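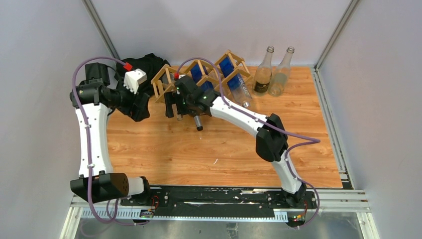 Two arms, one wine rack, July

Mirjam Van Leeuwen wrote:
> We have 1,356 examples of the rack task now. At 2,000 we train.

I'm not convinced the number means much. If every example has the same rack lying on the same tabletop, Nina will learn that tabletop. Gondeck went the same way for us – good scores, then a new table and nothing. 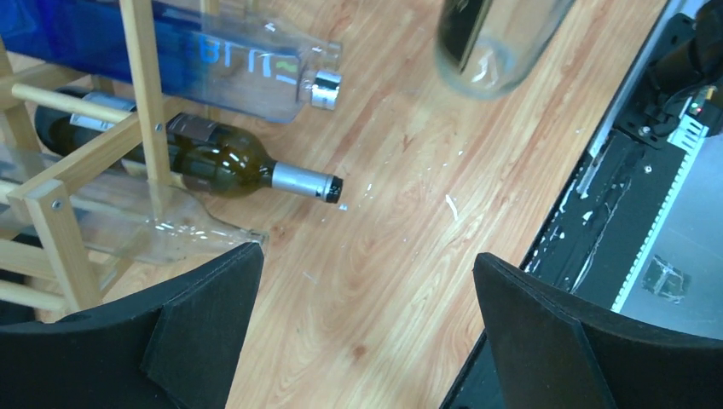 Annelies Van der Linden thinks I'm too gloomy, and that variety can wait until the arms can manage one rack at all.

Maybe. But I watched 52 examples last night and the starting layouts looked awfully similar to me. I'd sooner have fewer, with the bottles moved and the rack turned.
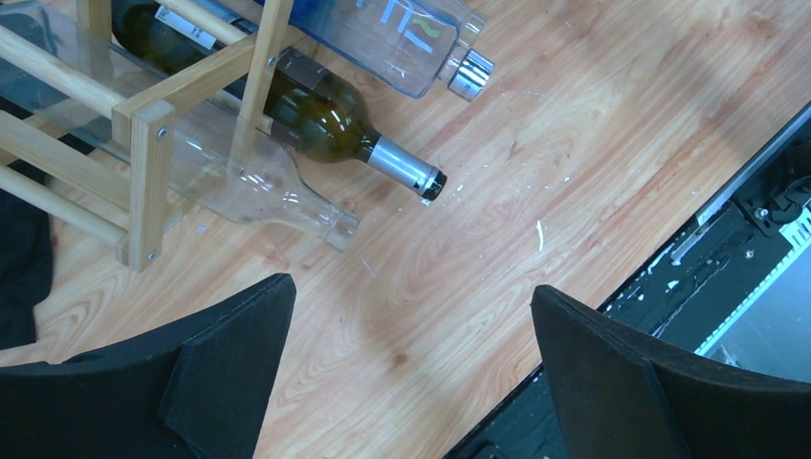 Could we also agree on what counts as a failed try? Right now 3 of us label them 3 different ways.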